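Home | Posts | Gadgets | Archive | About | Contact

26/02/2024
by Viorica Dervishi

I said last summer that I was done reviewing things that promise to teach a robot to do my housework. Then Eleni Papadopoulos offered me a loan of her Trinditum hand kit for a couple of weeks, and I have no willpower.

If you haven't run into it, Trinditum is a pair of hand-held grippers with patterned cubes on them, plus cables, a head camera, and a subscription to the software that sorts it all out afterward. You do the chore yourself while holding the grippers. The system records how they moved. Later, in theory, a robot arm with the same kind of fingers can learn from the recordings. Carach sells the arm separately, of course. Everything in this business is sold separately.

The website talks about "natural demonstration by anyone, anywhere." I have questions about "natural" and quite a few about "anyone."

Setup first. The quick start card claims you'll be recording in 9 minutes. It took me most of an evening, and part of that was finding out that the software wouldn't talk to my laptop until I had updated a driver the card doesn't mention. Support did answer my email, I'll give them that. They answered with a link to the same card.

The grippers themselves feel decent. They're lighter than I expected, and the squeeze is smooth, with enough resistance that you don't snap them shut by accident. What I don't love is the cabling. You're tethered, and the cables run back along your arms, so any job that involves turning around becomes a small negotiation. By the end of a session I had a sore spot at the base of each thumb.

For a test I wanted something a real household would pay to be rid of. Folding a towel on a clean table is what every demo video shows, and I've watched enough towels. So we picked wiping down a toilet lid. Eleni had done a few rounds of this already and warned me that it was harder than it looked.
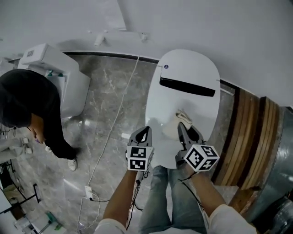 Cloth on the lid, one gripper on each side of it.

She was right. With my hand inside a cloth I don't think about pressure at all. With two stiff pointed fingers I thought about nothing else. Press too lightly and the cloth stays where it is while the fingertips skate off. Press too hard and it bunches up and you're dragging a lump around. I got into a rhythm eventually, pinning with the left and pushing with the right, but I would never wipe anything that way in my own bathroom. So what exactly is the robot supposed to be learning? How I clean, or how I cope with their fingers?

I put this to the Trinditum people and was told that the coping is the point, because the robot will have the same fingers. Fair enough, I suppose. It's a better answer than I was expecting. It does make "natural" a strange word to print on the box.

Then there's the amount of it. The starter plan suggests 40 recordings for a simple task. We did those, and the software accepted most of them and threw out 7 with a message saying "tracking quality low" and nothing else. My guess is that I was turning the cubes away from the camera when I leaned in, but a guess is all it is. A tool at this price should tell me which hand and when.

And after all that you have a folder of recordings. Training is extra once you go past the free allowance, and I didn't have the Carach arm here to try the result on. I can't tell you whether it would clean a toilet lid. I'd be wary of any reviewer who tells you it will on the strength of the sample clips, which I've now watched more times than is healthy. They're short, and they all seem to stop just as things get interesting.

The subscription is 156 a month after the trial. For a lab or a company that already owns an arm, that may be small change. For a hobbyist it's a lot of money to be an unpaid teacher to a machine you haven't bought yet.

I also had a quick go with the Semel glove kit back in July, and I liked wearing it more. No stiff fingers, much less fatigue. Eleni says the recordings from it are messier and she spends longer fixing them, and she has put in far more hours on both than I have. Take my preference as a preference.

Would I buy the Trinditum? No. Would I borrow it again? Probably, if they sort out the error messages and let me unplug at least one cable. The hardware is well made and the people using it seem to get something out of it. I just want to see one unedited video, start to finish, of a robot doing the job I spent two weeks demonstrating. If you have the arm and you've managed it, the comments are open.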